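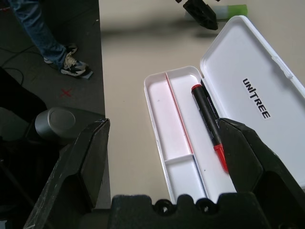
White pencil case, open, and a marker.

20/05/2019

Hearing follow-up, parent letter, third wording

Continue from the previous pages. The second wording of the letter was sent to the printing and then stopped, see the note of Milagros in the margin there. So today only the third wording is discussed, and the reminder calls.

Materials for today: letter version 3 (one page, English and Spanish), the old letter for comparison, the call script, the export from Bison. I did the export in the morning before the nightly update was merged, so the babies of the last night are missing in it. This does not matter for the letter but it matters for anybody who wants to compare with the dashboard. Please do not compare with the dashboard.

What the letter must do. The baby did not pass the first hearing test in one or both ears. The family should come again to Makik for the second test before the baby is one month old. Most of these babies hear well, and the first test was disturbed by fluid in the ear or by a baby that moves. But we want all of them back, and the old letter is not helping. It says "your infant was referred" and parents read this as a referral to some other place, and they wait for that place to call them. Two mothers told this to Şükran on the phone in nearly the same words. I also did not understand "refer" when I started here, I thought it is a kind of reference value.

Changes from version 2 to version 3:
- "Refer" is removed everywhere, also in the small print. We write "did not pass yet."
- The phone number is moved to the top, below the name of the baby.
- The sentence "there is no cause for alarm" is removed. Milagros says that when she reads this sentence she becomes alarmed.
- The appointment is already written in the letter with day and hour. The family calls only if they want to change it.
- The drawing of the ear is removed. It took a third of the page and showed the inner ear, and the second test is explained well enough by one line of text.

Reading test. We asked 26 parents in the waiting area to read one letter and tell us in their own words what they would do next. Old letter and version 3 were given in turns. I put the answers in the binder under the green tab, with no names, only the sheet number. We did not ask their age or school, I think this was right because people were more willing. Şükran read my notes separately and marked each answer as "would come," "would wait," or "not clear." Where she and I had different marks we talked and took the more careful one. The "would wait" answers are nearly all on the old letter. I do not calculate a percentage from this, the group is small and the waiting area of Makik is not the same as a kitchen at home with a newborn.

Some answers that I want to keep:

"I would come because it has a time on it already."

"Yet is a good word."

"Is it free? It doesn't say." (several parents, both letters)

"My husband would ask if the machine hurts."

So two things are missing in version 3: the cost and the pain. For the cost I cannot write anything before billing answers. I sent them the question again. For the pain I propose: "The test does not hurt. Many babies sleep during it." Milagros prefers to put the sleeping first and to say that the baby should be fed just before. She is right that feeding is the useful part, the technician loses a lot of time with hungry babies. New order then: feed, sleep, does not hurt.

Spanish side. Milagros translated again from zero and did not correct the old translation. In the old one there was "audiencia" for hearing, this is a hearing in a court. It was like this since January and no person complained, which makes me worry how many read it. Her text is longer than the English and goes over the page at 20 lines if the font stays. I reduced the margins but not the font. Do not reduce the font.

Reminder calls. The script was tried in the afternoon by Şükran, calling families from the export whose second test is not booked. I sat next to her and wrote down. Observations:

1. The calls show on the phone as an unknown number. Many people do not pick up. When she left a message and called again a little later, it was better.
2. The script starts with the full name of the department. By the end of it the parent thinks it is a sales call or bad news. She started to say "I am calling from Makik about the hearing test of" and the name of the baby. I changed the script to this.
3. If the grandmother picks up, we have no rule. We cannot tell her a result. Şükran said only that she will call again, and asked for a good time. I want to write this as the rule but must ask first.
4. Some families had already moved, and the baby is tested elsewhere. Bison has no field for this, only "lost." They are not lost. I asked for a field.

The length of one call is 30 minutes in the planning sheet. This is much too long, I do not know who wrote it. I changed nothing in the sheet because the staffing is calculated from it.

Equipment, short. The Tang unit in room two again asked for the probe check at start. Passed at the second try after a new tip. The box of small tips from Suvier is nearly empty, I ordered 20 more. Tips from the other supplier fit, but they slip off when the baby turns the head, so please leave them in the drawer.

To do
- Me: version 4 with feeding and pain line, both languages side by side.
- Milagros: read version 4 aloud to somebody who did not see it before.
- Şükran: evening calls, same script, write the hour next to each one.
- Billing: cost sentence. Waiting.
- Ask about grandmother rule.

Added later: Milagros asks if the letter could go also as a text message. The appointment line alone would fit. I think yes, but the consent form at birth mentions only mail and phone, so look at the form first. Copy of the form is in the binder, behind the

green tab, not before it as the index says.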